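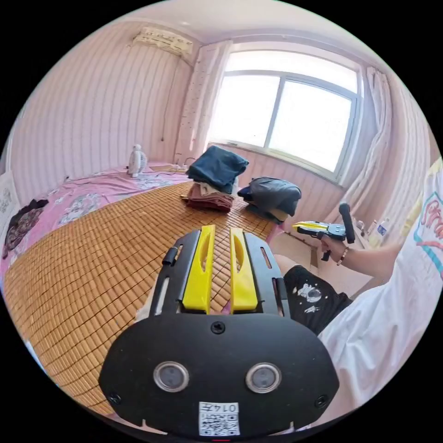 Calibration drift, part two

I said last month that I would write up the laundry set once the numbers settled. They have, more or less, so these are my notes on it.

The task is folding and stacking clothes on a bed, shown by hand with a pair of hand-held grippers. One person, two grippers, one lens pair on each body. The motion is worked out afterwards from the video and the inertial log, and the policy is trained on that. No arm is present during recording. We replay on the Bosilness bench in the evening, usually after 6 pm when the network is quiet.

The full set is 647 episodes. Of those, 200 were recorded with the old finger plates and I have kept them apart, as the new ones flex differently under load and the opening width reads slightly narrow. I tried a linear correction. It fixed the mid-range and made the closed position worse, so I took it out again.

Bedrooms are harder than kitchens for tracking. A kitchen gives you cupboard edges, taps, sockets, tiles. A bedroom gives you bedding, which moves when you touch it, and long stretches of wall. A window in daylight takes another large part of the view and returns nothing useful if the exposure has been set for the clothes. A woven bamboo mat on the bed is a great help. The small tiles give the tracker plenty of corners, although the repeated grid can produce a false match one or two tiles over. I now reject any step where the position jumps by more than 12 mm between neighbouring samples. That catches most of them.

Fine vertical stripes on wallpaper are less useful than you might expect. They hold sideways position well and height badly. Sheer curtains I mask by hand.

On the folding itself: denim is easy. It is stiff, it keeps its edge, and the second gripper can be brought in slowly. Thin dark cotton is the opposite. The two layers look alike to the model and it tends to pick up both, or the piece underneath as well. Our success rate on jeans is good enough that I have stopped looking at it. On dark T-shirts it is poor, and adding more episodes of the same kind did not move it. What did help was asking the person recording to pause briefly before each pinch, with both fingers open and the cloth edge between them.

Two-handed timing is still the weak point. The grippers each keep their own clock and we line them up with a tap at the start. Over a long episode the offset grows. The Varthorpe script stretches one log to match the other, and this works if the drift is even. It is not always even. Prornach are testing a shared trigger and I will swap over when they release it.

Training ran for 2000 steps per checkpoint, batch size unchanged from part one. The loss curves are dull and I have left them out. The Van Damme loader now accepts the two-gripper format directly, so the conversion step from part one can be skipped. If you have already converted your files, check that left and right have not been exchanged. Mine had.

Socks next, probably in May.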